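Unit 6: Chemical leavening in quick breads and loaf cakes

Course notes, Baking Science I
Instructor: Lotte Smits
Lab sections: Oratile Mnguni

Read before the February lab. Bring a printed copy of the formula sheet and a calculator. Phones stay in the lockers.

6.1 Terms

Leavening is the expansion of a batter or dough by gas. Three gases matter in this course: air, steam and carbon dioxide. Unit 5 covered air (creaming, whipped eggs). Unit 7 will cover yeast. The present unit deals with carbon dioxide released by a chemical reaction between a base and an acid.

Base: almost always sodium bicarbonate, sold as baking soda. Potassium bicarbonate is used in low-sodium formulas and is weaker by weight.

Acid: either an ingredient already in the batter (buttermilk, yogurt, molasses, natural cocoa, fruit puree) or a dry acid salt added for the purpose.

Baking powder: baking soda, one or more dry acids, and starch. The starch keeps the powders apart and takes up moisture in storage.

6.2 Baking soda alone

Soda needs an acid to react fully at low temperature. Without one it still gives off gas when heated, but it leaves sodium carbonate behind, which tastes soapy and turns the crumb yellow. The working ratio for this course is 1/4 teaspoon soda to 1/2 cup buttermilk. Anything past that point raises the pH of the batter and does little for volume.

A higher pH has side effects that may or may not be wanted:

Browning speeds up. Gingerbread and banana loaf depend on this.
Gluten weakens. Cookies spread more.
Natural cocoa darkens toward red-brown.
Blueberries and walnuts can go green or gray.

6.3 Baking powder

Single-acting powders release their gas when wet. Double-acting powders release part of it in the bowl and the rest in the oven. The fast acid is usually monocalcium phosphate. The slow acid is sodium aluminum sulfate or sodium acid pyrophosphate, depending on the maker.

Use 1 to 1 1/4 teaspoons of double-acting powder per cup of all-purpose flour. Batters heavy with fruit or nuts take the upper end. Too much powder gives large bubbles that join, rise to the surface and break; the loaf climbs early and then sinks in the center. 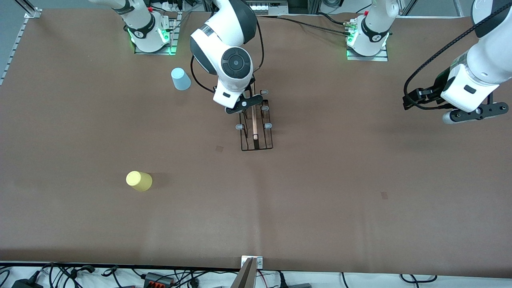 Timing follows from the choice of acid. A batter raised only by soda and buttermilk should go into the oven within ten minutes of mixing. A double-acting batter will tolerate a longer wait, although the first portion of gas is lost slowly the whole time. Muffin batter held overnight in the cooler should be made with a slow-acid powder and portioned without stirring.

6.4 Using both

Many formulas contain soda and powder together. The soda neutralizes the acid ingredient in part, and the powder supplies the remaining lift. When adapting a formula, work in this order:

1. List every acid ingredient and its amount.
2. Assign soda to the acid at the ratio in 6.2. Reduce it if a tart flavor is wanted.
3. Work out the total lift needed from the flour. Count 1/4 teaspoon soda as equal to 1 teaspoon powder.
4. Make up the difference with powder.

Worked case. The Garcia lemon loaf uses 2 cups flour and 1/2 cup buttermilk. The flour calls for 2 teaspoons powder. The buttermilk takes 1/4 teaspoon soda, equal to 1 teaspoon powder. The formula therefore needs 1/4 teaspoon soda and 1 teaspoon powder. The lemon juice in this loaf goes into the glaze and is left out of the count.

6.5 Scaling by weight

Teaspoons are not accurate enough for large batches. Convert to baker's percentage, where flour is always 100. For the lab batch, flour is 2,000 g. Powder at 4 percent is 80 g. Soda at 0.5 percent is 10 g. Weigh both on the small scale — the floor scale does not resolve below 5 g — and sift them with the flour twice.

Sugar and fat do not change the leavening percentage at this level. Pan depth does. For the deep Esunby pans, cut powder by one tenth.

6.6 Lab procedure

Each bench bakes four loaves from the Paketti base formula: no leavening, soda only, powder only, soda plus powder. Portion 400 g of batter per pan. Bake at 350 F until the center springs back. Rest ten minutes in the pan, then turn out.

Measure height at the center and at both ends after one hour. Cut at the midpoint and record crumb color, cell size and any tunnels. Taste the soda loaf last.

Report: two pages, typed, with the table from the formula sheet filled in. Explain any loaf whose center is lower than its ends.

6.7 Reading

Arnico baking manual, chapter on leavening acids. Skip the section on ammonium bicarbonate; it returns in Unit 11 with crackers.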